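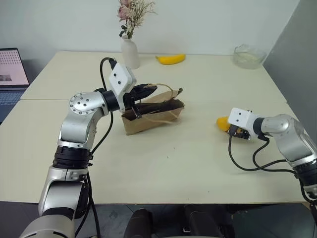
Clurnon Kraft Carrier Bag with Twisted Paper Handles

Brown kraft paper carrier bag for groceries, produce, takeout and general shop use. Sold flat, in bundles and by the full case. Plain on both sides, so it can be stamped, labeled or written on.

Item group: Paper bags, with handle
Color: Natural brown
Handle: Twisted paper cord, glued inside the rim
Sizes: Small, Medium, Large
Sold by: Bundle or case
Printing: Available on Medium and Large, full cases only

Product details

The Clurnon carrier is our standard paper bag with a handle. The paper is unbleached and uncoated. It has a folded bottom and side gussets, and it opens out to a square base. The handles are twisted paper cord, fixed to the inside of the bag under a paper patch. There is no plastic in the bag or in the handle, and the glue is water based.

The rim is cut straight and is not turned over. This keeps the bag thin when flat, and a bundle takes up less room under a counter. If you want a turned top for gift or clothing use, look at the Stulska range, which has the same handle on a heavier paper.

Kraft paper creases as soon as it is opened and handled. The creases stay in the paper and do not affect how the bag carries. Color can vary a little from one production run to the next, so shops that keep bags on display may want to finish one case before starting another.

Choosing a size

Small is for a lunch, a few pieces of fruit, or one boxed pastry. A bunch of bananas fits if laid across the base.

Medium is the size most produce stands and delis order. It takes a loaf, a bag of salad and some fruit with room left at the top for the handles to meet.

Large is for a grocery run or a takeout order with several containers. The base is wide enough for two standard containers side by side. Bottles should go in the corners, with softer goods between them.

If you are not sure, order the sample pack. It has 2 bags of each size and ships in a flat mailer.

Packing loose fruit and produce

Open the bag fully before filling and press the base flat from inside. Put firm items in first. Bananas, peaches and tomatoes go on top, and cut or peeled fruit should be in its own wrap or tub before it goes in the bag. The paper is uncoated and will soften if juice sits on it.

An empty bag is light and tips over easily on a counter, mostly when the handles are standing up. It can also be packed on its side: lay it down with the opening facing you, slide flat items in along the lower side, then stand it up by the rim. This works well for boxes and trays that would otherwise catch on the gusset.

Do not lift a full Large bag by one handle. Use both, and put a hand under the base if the load is mostly jars or cans.

Storage

Keep bundles flat, dry and off the floor. A damp storeroom will weaken the glue on the handle patch over time. Leave the outer wrap on until the bundle is needed - loose bags pick up moisture and start to curl at the rim. Opened bags can be refolded along the original creases and used again.

Case quantities and ordering

Small and Medium are packed in bundles, and a full case of either can be split by the bundle. Large is sold by the case only. A full pallet is 38 cases, in one size or mixed. Mixed pallets are built to order and take a few extra days.

Printed bags start at 4000 pieces per design. We print in one or two colors, on one side or both. Send artwork as a line drawing with solid areas of color. Fine text and photographs do not print well on brown kraft, and light colors come out darker than they look on a screen. We send a proof for approval before anything goes to press.

Orders for printed bags needed for the holiday season should reach us before November. Plain stock bags ship year round.

Recycling

The bag and handle can go in with mixed paper as long as they are clean. Bags with grease or food on them can be composted where the local program takes paper. Remove any tape or plastic labels first.

Related items

Lomunitz flat-handle bag: same paper, wider handle, packed in larger cases.
Wickramasinghe produce sack: no handle, pinch bottom, for weighing and bagging at the stand.
Stulska turned-top carrier: heavier paper, for gifts and clothing.
Clurnon bag rack, catalog no. 174: wire rack for the counter, holds one open bundle of Small or Medium.

Returns

Unopened cases of plain bags can be returned for credit less freight. Opened bundles and printed bags cannot be returned unless they are faulty. If a handle patch has failed, keep the case label and send us a picture of it along with the bag.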